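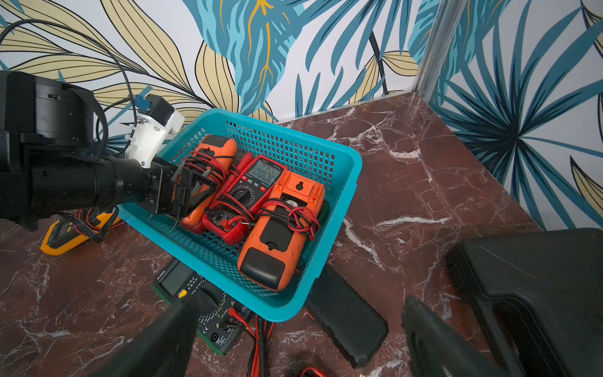

Chapter 4
Meters and Test Leads

A multimeter measures voltage, current and resistance with one instrument. Most of the work in the rest of this book starts with picking one up, so this chapter covers how to choose a meter, how to connect it and how to put it away.

Meters differ in color and size, but the main parts stay the same. The display shows the reading. The rotary dial selects what is measured and, on many models, the range. The input jacks take the plugs of the test leads. By custom the black lead goes to the common jack and the red lead to the jack marked for the quantity being measured.

Leads wear out before meters do. The insulation cracks near the plug, where the wire bends most. Check both leads before each use, and coil them loosely when you store the meter in a basket or drawer.

In Section 2 you will read a dial and set a range. The exercises follow the bench notes of Qiuyue Qiu, who taught the first-year course at Floladcombe.

Before you begin, review:
series and parallel circuits
units and prefixes

Key terms: common jack, continuity, probe, range, resolution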